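Holmgren adds refrigerated trailers to Trorville rental fleet

2022-08-30

Holmgren has added 40 refrigerated trailers to the rental fleet at its Trorville depot, with the first 15 already out with customers. The rest will be handed over in batches as they are registered and fitted with tracking units.

The trailers were ordered from body builder Stalteo last year and replace older units that had reached the end of their lease terms. Each has a dual-compartment interior with a movable bulkhead, so that chilled and frozen goods can travel on the same run. A tail lift is standard, and the rear doors have been changed from the previous specification to give drivers more room when backing onto narrow docks.

Efua Kyei, rental manager at Holmgren, said demand for short-term refrigerated equipment had stayed high through the summer.

"We had customers asking for trailers in August that we would normally expect to hear from in November," she said. "Some of them want a unit for a week and some want it for the whole season. The old fleet was fully booked and we were turning work away."

Rental terms start at 7 days. Customers who sign for a full season get scheduled servicing at the depot, a replacement trailer in the event of a breakdown, and tire cover. Shorter rentals include roadside help but not tires.

One of the first companies to take the new trailers is Undside, a food distributor that supplies schools, hospitals and small grocery stores. It has five on a season-long contract and an option on two more.

Elba Maldonado, transport manager at Undside, said the movable bulkhead had been the deciding factor. The company had been sending separate vehicles to some of its rural stops, one for frozen goods and one for chilled, and expects to combine most of those runs by the end of the year.

"Our longest route is 660 miles over two days, and we were paying for it twice," she said. "The drivers like the new doors as well. They were the ones who complained about the old ones."
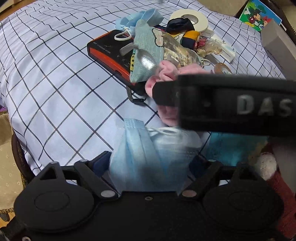
Depot changes

Holmgren has also extended opening hours at Trorville. The yard is now staffed from 5 a.m. to 9 p.m. on weekdays, and customers can return trailers outside those hours through a keypad gate on the east side of the site. A second wash bay is due to open once drainage work is finished.

Two technicians certified on refrigeration units have joined the workshop, and the company is advertising for a third. Trailers coming off rent are to be inspected and washed out before they go back on the available list.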